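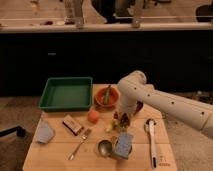
3.2 Mixed tabletops and the definition of a stray item

Most earlier work on household tidying treats the kitchen table as a surface with a single purpose at any given time: it is set for a meal, used for preparation, or cleared. The diary material collected for the Gukine study does not support this. Across 110 households, the table was most often recorded in a mixed state, with tableware, food, cloths and packaging lying together. We use the term mixed tabletop for any table holding items from two or more storage groups, where a storage group is the set of items that a household would put away in one place.

The diaries yielded 3206 item entries. Each entry gives a short name for the item, its position on the table in the respondent's own words, and the place where it would normally be kept. Entries were made in November, at a time of day chosen by the respondent, and before any clearing had begun. Respondents were asked to leave the table as it stood. We did not ask for reasons, although many were given in the margin and were transcribed with the entry.

An item is treated as stray if its usual place is somewhere other than the table. The definition depends on the household and not on the item. A fork is stray in almost every household, while a fruit bowl is stray in some and permanent in others. Cloths caused the most trouble. Several respondents kept a folded cloth on the table at all times and listed the table as its usual place; others listed the sink, the oven rail or the laundry. Under our rule the same cloth in the same position is therefore coded differently in different homes. We kept the rule because the alternative, a fixed list of stray items, would have imposed the coders' own habits on the data.

3.3 Containers

Trays and bowls need separate handling. A container on a mixed tabletop may be an item to be put away, a means of putting other items away, or both. In the diary entries, trays were commonly described as being "for carrying things over", and an empty tray was seldom regarded as clutter even where its usual place was a cupboard. Bowls were described differently. Once a bowl had something in it, respondents tended to name the bowl and its contents in one entry ("bowl with veg") and to give one usual place for both.

We coded containers in two steps. The container was first entered as an item in its own right. Its contents were then entered separately, with a link to the container. Where the respondent had given a single usual place, that place was copied to both entries and marked as shared. Shared entries were excluded from the analysis of sorting order in Section 4 but kept in the analysis of position.

Figure 2 shows a mixed tabletop of the kind the coding scheme has to deal with. The empty green tray stands at the back left, and the bowl beside it has a long green object in it, so the two containers fall under different branches of the rule. A fork, a ladle or large spoon, and a long white utensil lie apart from each other and at different angles. Under the Wivier grouping used in the pilot, all of them would have been assigned to a single class, utensils. Under the present scheme they may belong to separate storage groups, given that many households keep eating utensils in a drawer and cooking utensils in a jar or on a rail. The folded cloth near the left edge cannot be coded at all without knowing where it is normally kept.

Figure 2. Mixed tabletop with containers, utensils, a folded cloth and packaging.
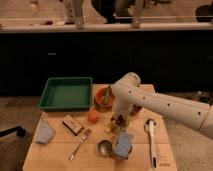
Myrtle Lyons objected, in written remarks on the coding manual, that the two-step rule for containers gives too much weight to the bowl. In her view a bowl with food in it is, for the person doing the tidying, a single thing that is picked up and moved, and entering its contents separately creates a decision that was never made. She proposed that contents be entered only where the respondent had named them as a separate task. Zbigniew Tokarz took the opposite position and argued that the contents are often what determines where the bowl goes, a point supported by margin notes such as "fridge if cut, bench if whole".

We adopted neither proposal in full. The two-step rule was retained, and a second variable was added to record whether container and contents were moved together. This variable is available only for households that completed the optional follow-up sheet, and results based on it should be read with that limit in mind.

3.4 Packaging

Small boxes and cartons are the least stable category in the data. The same respondent could describe a carton as food in one entry and as rubbish in another, depending on whether anything was left in it. The state of a closed carton cannot be judged by sight, and a coder working from photographs would have to guess. For this reason we relied on the respondent's wording and used photographs only to settle questions of position.

Packaging was divided into three codes: in use, stored and discard. Where the wording was not clear enough to choose, the entry was coded as unresolved and left out of any table that reports storage groups. We considered sending unresolved entries back to the households for comment, but the delay would have been too long for the answers to be reliable.

3.5 Position and grouping

Position was coded on a coarse grid dividing the table into back, middle and front, and into left, centre and right. Finer grids were tried and dropped. Respondents do not describe a table in centimetres, and phrases such as "near the edge" or "by the bowl" could not be matched to smaller cells with acceptable agreement between coders.

Proximity was recorded separately using the Heinonen adjacency rule, under which two items are neighbours if a hand could cover the gap between them. The rule is crude, but it can be applied by respondents without a ruler. It also separates two patterns that the grid alone cannot distinguish: a cluster of small items close together in one cell, and the same items spread thinly over that cell. Respondents who tidied for up to 15 minutes in a session generally reported starting with a cluster, and margin notes refer to it as "the pile" even where nothing was stacked.

Round tables were mapped to the same grid by taking the respondent's usual seat as the front. Benches and islands were excluded.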